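**Ticket 154: right gripper loses tracking when both grippers come close together**

Opened by: Ratree Suwannarat
Date: 25 Apr 2021
Site: Storemine, large hall
Status: open

**What happens**

During two-handed work the position of the right gripper jumps sideways by up to 15 cm and then comes back. The trigger value stays correct. The left gripper has no such fault. I saw it in more than 3,000 lines of the tracking log, and always when the two tools were pointing towards each other over the table.

**What I tried**

- Restarted the Zumel tracking service. No change.
- Cleaned the marker on top of the right gripper and pressed its corners flat. A little better for one run, then the same.
- Changed the battery. No change.
- Repeated the test with the lamps above the table switched off. The jumps were fewer, but they did not stop.
- Swapped left and right in the Jaidee settings file. The fault stayed with the same tool, so I do not think the settings are guilty.

**What I did not try yet**

I did not print a new marker. I also did not check the screws of the marker plate, as I do not have the small key for them.

**Safety**

Please do not replay these recordings on the arm. With such a jump it would move very fast to the side. I have put them in the folder "hold".

View from the left gripper in the position where the fault comes: 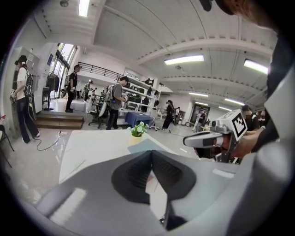 Zeeshan Jatoi: Please check the plate screws before you print anything. On the Jurkach set we had the same jump, and 2 of them were loose. I will leave the small key at your desk, and the "hold" folder is now locked for replay.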